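Monday, January 28, 2019

# Ruva table set: tray, chopsticks, bowl, saucer and spoon

*Reviewed by Carmela Ferraro*

I bought the Ruva set in May to replace a mixed lot of bowls and trays that had been through two house moves. It is sold as a place setting for one: a tray, a pair of chopsticks, a bowl, a saucer and a soup spoon. I ordered two sets from Trendow and have used one or the other most days since. The price was 20 pounds a set with free delivery.

I eat noodles or soup for lunch at home, usually at the same table I work at, so I wanted something I could carry in one go and put down without clearing everything first. That is mostly what this review is about. If you want a dinner service for guests, look elsewhere.

## The tray

The tray is the reason to buy the set. It is a rounded rectangle in a soft beige, and large enough to take a dinner plate with a glass beside it. The rim is only slightly raised. It will stop a chopstick rolling off, and it holds back a small spill if you keep the tray level, but it won't contain a whole bowl of broth. I found that out in the second week.

The low rim has one clear benefit. You can rest your wrists on the edge of it while you eat and it doesn't dig in. My previous tray, a Valentini one with tall sides and cut-out handles, was better for carrying upstairs and worse for everything else. I gave it to my sister.

There are no handles here, so you pick it up from underneath. On a bare table this takes a bit of getting used to, as the rounded corners don't leave much to get your fingers under. Slide it to the edge of the table first and it comes up easily.

Staining was my main worry with a colour this pale. Soy sauce wipes off if you get to it the same day. Chilli oil left overnight made a faint orange ring that took three washes to go. Turmeric I have kept well away from it. There are fine scratches now where I have pushed the bowl about, and you need to tilt the tray towards the window to see them.

## The chopsticks

They are dark brown, thin at the tips and thicker at the holding end, and a good length for my hand. The tips meet properly, which can't be said of the last three pairs I bought. They pick up peanuts and slippery noodles without much trouble.

The finish has lasted well on one pair. On the other it has dulled near the tips, and I put that down to one accidental trip through the dishwasher. The leaflet says hand wash only and I would believe it.

Set down side by side, they don't roll far. If you lay them at a slant with the thick ends over the rim, they are easy to pick up again, and this is how I leave them between mouthfuls. A small rest would have been a welcome addition. The set doesn't come with one.

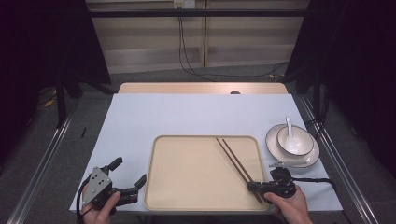 *The Ruva set on a papered table: chopsticks across the tray, bowl and spoon on the saucer to the right.*

## Bowl, saucer and spoon

The bowl and saucer are both white with a thin dark line at the rim. It is a plain pattern and goes with what I already had in the cupboard. The bowl is a sensible size for rice or a small soup. For a full portion of noodles it is too small, and on those days I use a bigger bowl of my own and put the Ruva one beside it for the bits.

Filled to a comfortable level, the bowl holds nearly 300 ml. You can get more in, but then you can't lift it without wetting your thumbs. Empty, the bowl, saucer and spoon together came to 466 g on my kitchen scales. That is heavier than I expected and gives the bowl a steady feel when you set it down.

The saucer seemed pointless when I unpacked it. I have come round to it. It catches drips, it gives you something cooler to hold when the bowl is hot, and it does for pickles or a biscuit at other times. The bowl sits on it without sliding unless the saucer is wet underneath the foot, and then it skates.

The spoon is white ceramic. Stood up in the bowl, the handle clears the rim, so it doesn't sink into the soup. It does lean, and with the bowl nearly empty it can swing round if you knock the tray. I have chipped one spoon, by dropping it in the sink. Trendow don't sell the spoon separately. I wrote to ask and was told the full set was the only option, so I am using the chipped one for measuring out flour.

## Space and storage

With the tray down, I like the bowl and saucer standing off to its right and the tray left for the chopsticks and whatever plate I'm using. This takes up more of the table than having everything on the tray, but there is less reaching over things. On a narrow desk you would have to stack it all on the tray, and it does fit.

The bowls nest, the saucers stack and the trays lie flat on top of each other with little gap. Two sets take up very little of my shelf. The spoons are the awkward part and live in a jug.

## Compared with the Restedberg

A friend has the Restedberg set, which costs a good deal more and comes with a deeper tray and a lidded bowl. I have used it at her house several times. The lid is useful and the glaze is nicer to touch. The chopsticks are too slick at the tips, and I prefer Ruva's by some way. If you carry food any distance, the Restedberg tray is the safer one. For eating at a table I would stay with mine.

## Good points

- Tray is a useful size and comfortable at the edge
- Chopsticks grip well
- Bowl and saucer are steady and plain enough to match other things
- Stores flat

## Less good

- No handles, and a rim that won't hold a proper spill
- Bowl too small for a main portion of noodles
- No spare spoons
- Chopsticks must be washed by hand

## Would I buy it again?

Yes, at the same price. I would want a bigger bowl as an option, and I'd pay extra for it. I have asked Trendow whether one is planned and will add a note here if they reply.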